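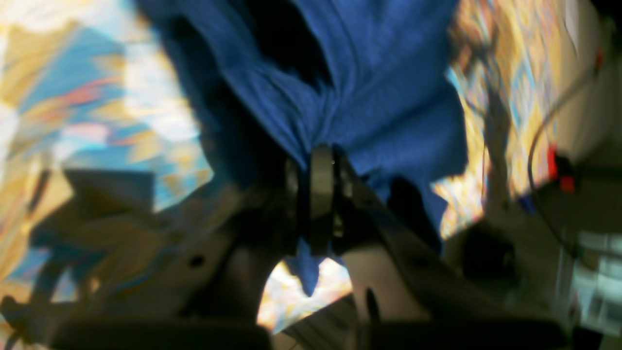

**Notice period for a shared laundry room**

*Posted by Surkden, 28/12/2023*

I rent a flat in Mendport. The managing agent has written to say that the laundry room will close in July and that each household must pay 346 towards new machines. My lease mentions the room but says nothing of replacement costs. Am I obliged to pay?

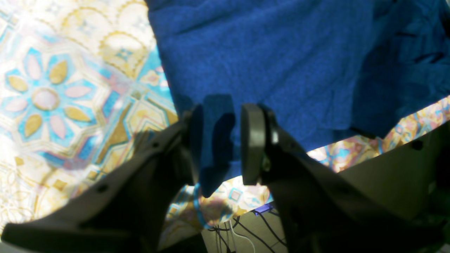
The letter allows 23 days for a reply.

**Wiremu Hapeta**

Please read the service charge clause first. If it covers repair only, ask the agent in writing which clause is relied upon, and request the estimates. Reply within the period stated and keep a copy. Payment should not be made until the clause has been identified. 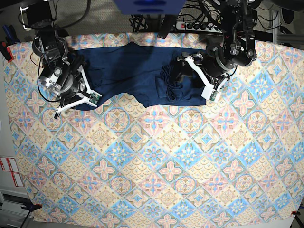
Should the agent fail to answer, a housing adviser can review the lease.

**Jurkholm**

We were charged for a boiler once. Everyone paid in the end.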